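Misimley bin-sorting set: data card and buying notes 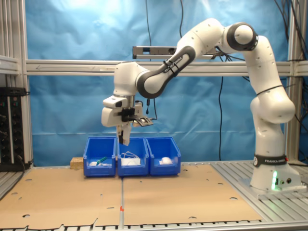 Sorting station with Franka Emika arm, three blue bins and cardboard sheets on the table.

What's in it

Small-object sorting between open bins. The release holds 200 episodes at 12 frames per second, each with joint positions, gripper width and a text label for the task. We also include the cost sheet (costs.csv), as most of the mail we get asks what a second cell would cost and whether it is worth it. We have our doubts.

Why the cost sheet looks odd

The Lacroix quote we started from covered the arm, the gripper and delivery. It left out the framing, the cabling, the sensor brackets, the backdrop and all the hours spent bolting things together. Those lines are marked "unquoted" in the file. Add them up before you believe any headline price, ours included.

Prices are in pounds, without VAT. Lines under 40 pounds are lumped together as "sundries", and sundries came to more than the bins and curtain combined. Labour is in hours. Put your own rate in.

If you are planning a purchase

Get the spares list in writing. Puvberg offered a service plan at 2000 a year and could not say which parts it covered, so we left it out of the budget and put the money aside for cables.

Ask what happens when the controller software changes. Our February update cost a week of recalibration that no line in the sheet had allowed for.

Cheap bins are fine. Cardboard is fine as a table covering and we have not replaced it with anything dearer. The Karko mat was on the first shopping list and was struck off.

Known problems

Success labels were entered by hand and some are generous. Lighting was not controlled between sessions. There is one cell and one gripper type, so please don't quote our numbers as evidence that a robot will sort your stockroom. A person is still quicker at this job, and the sheet has no payback figure for that reason.

Files

episodes/ recordings, one folder each
labels.csv task text and success flag
costs.csv see above
CHANGES short

Corrections to the cost sheet are welcome, preferably with an invoice attached.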